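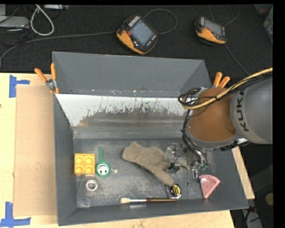

Toy Room Walk-Through, Patrício Street Play Library

Tuesday, October 25, 2022
Checked by: Valter Sjöberg
Second pair of eyes: Tiago Figueiredo
Next full check: December

Marks used: OK / FIX / OUT (take off the shelf today)

1. Entrance and floor

Gate latch closes by itself — OK
Lovely. The new spring is doing its job and the gate swings shut even from a few inches open.

Mats lie flat, no curled corners — FIX
The one by the book corner is lifting again. Tape is fine for this week, but please order the heavier kind (Vemari sells them singly).

Outlet covers in place — OK
Every one of them, including the one behind the piano!

2. Shelves and furniture

Tall shelves anchored to wall — OK
Pulled hard on each. The Ulelix unit doesn't budge at all, and I'm so pleased we spent the extra afternoon on it.

No splinters or sharp corners at child height — FIX
Rough patch under the lip of the low bench, left end. Sand and re-oil. Tiago has the fine paper.

Chairs stable on all legs — OK
We sat on every single one, knees up around our ears.

3. Baby and toddler toys

No part small enough to fit the test cylinder — OK
188 pieces went through the cylinder check this morning. The cylinder lives in the top drawer now, so please put it back there.

Rattles and shakers sealed, nothing leaking out — OK
Twist, shake, listen. A seam that clicks when you squeeze it goes OUT even if it looks perfect. None clicked today.

Handles firm where they join the head — OK
Tug and turn, both directions. This is the test I'd love every new helper to learn first, it takes seconds and you get a real feel for how a toy is made.

Cords under the length limit — OUT
Pull-along duck. Somebody has tied a second string to the first. Easy to put right, but it stays in the office until that's done.

Paint not flaking — OK
The stacking rings have faded, but there's nothing loose when you run a thumbnail over them.

4. Bins and storage

Bins free of cracks and sharp edges — OK
Run your hand slowly along the rim. Scuffs are fine, a crack you can catch a nail on is not.

Bins emptied and wiped inside — FIX
Grit gathers in the corners and along the seams, so tip everything out and use the small brush before the cloth. Please do this weekly, with the date on the card.

Lids have no locking catches on anything a child could climb into — OK

5. Puzzles and blocks

Wooden pieces smooth — OK
The Bukach farm set is a joy, still silky after 17 families had it home this year.

Magnets fully enclosed — OUT
One train car has a loose magnet. Bagged, labeled and locked away. Check the other cars again on Thursday.

6. Cleaning

Spray bottles labeled and out of reach — OK

Mouthed toys go in the "wash me" tub right away — FIX
The tub was full at closing. Could we have two? I think a second one by the sink would get used constantly.

Comments

Great result overall, and far fewer repairs than last time. Tiago found the magnet, which I had walked straight past, so two people on every check from now on, please.

Still to buy: one mat, a second wash tub, a pack of date cards (the box of 200 is nearly gone).

Bench to be sanded before Saturday opening. Duck string — Valter.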